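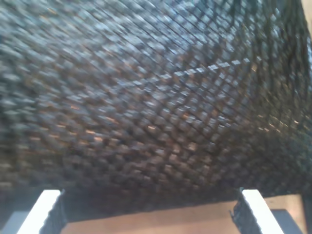 Observation diary, Lusenham office
Friday, July

The delegation met at 8:30 in the municipal annex to review arrangements for the second round of community hearings on the early release program. The program allows persons convicted of non-violent membership offenses under the emergency statutes to apply for supervised release after two-thirds of the sentence. The office has been asked to observe the hearings and to report on whether they are conducted fairly. It has no vote and gives no opinion on individual cases.

The provincial registry confirmed that 352 applications have been received from the three districts. The registry did not provide a breakdown by age or by length of sentence, although this was requested in writing last month. The request was repeated this morning. The clerk on duty undertook to pass it to the deputy registrar, who was in Pisell for the day.

The first hearing opened at ten. The applicant had served four years for distributing printed material and collecting dues for a banned organization. The panel consisted of a judge, a representative of the prison service and a member of the district council. The council member arrived 25 minutes late and the panel began without him, which the rules permit only for procedural matters. The judge nonetheless heard the probation report in full during this period. The delegation noted the time and will raise the point in the weekly letter.

Questions to the applicant were put in a courteous manner. Most concerned his housing and his prospects of work. The prison service representative asked twice whether he had changed his religious views. Defense counsel objected on the second occasion and the judge sustained the objection, remarking that the statute speaks of conduct and of contacts and is silent on belief. The remark was entered in the record at counsel's request. It is the first time the office has heard a judge in this district say so in open session.

Residents were then invited to speak. Eleven had put their names on the list and six came forward. Two were relatives of persons injured in the market attack, with which this applicant was never charged. They spoke against the release program as a whole. The judge allowed them to finish and explained the limits of the case before the panel. One of them left the room and did not return. The exchange was painful to listen to, and the delegation wishes to record that the court staff handled it with care.

The panel reserved its decision.

Lunch was taken at the Gredis canteen across the square. A short discussion followed with the two local monitors, who reported that attendance in Pasaribu has fallen sharply between the first and second rounds. They believe that residents there were told, wrongly, that speaking at a hearing would place their names in a police file. The source of this claim is not known. The monitors have asked for a printed notice, in both local languages, stating what is recorded and who may see it. The delegation supports the request and has offered to pay for a print run of 900 copies from the outreach budget, subject to approval from headquarters.

The afternoon was given over to a meeting with the reintegration service. Its staff of three is expected to supervise every person released in the district. The service has one vehicle. Staff described the reporting schedule as workable for the first group but could not say how it would be kept up once decisions begin to come in regularly. The employment grant, announced in the spring, has not been paid to any employer so far. A sawmill that had agreed to take on two men has since withdrawn its offer.

There was some difference of view within the delegation as to how firmly this should be put in the report. The writer's own position is that a release program without supervision will lose public support at the first incident, and that the province should hear this plainly now - while the numbers are still small. A draft paragraph will be circulated before Monday.

The power failed at 5:40 and the remaining notes were made by hand. The security briefing reported no incidents on the Pisell road. Tomorrow's convoy leaves at seven. The spare radio is still out for repair and one must be borrowed from the Pasaribu team.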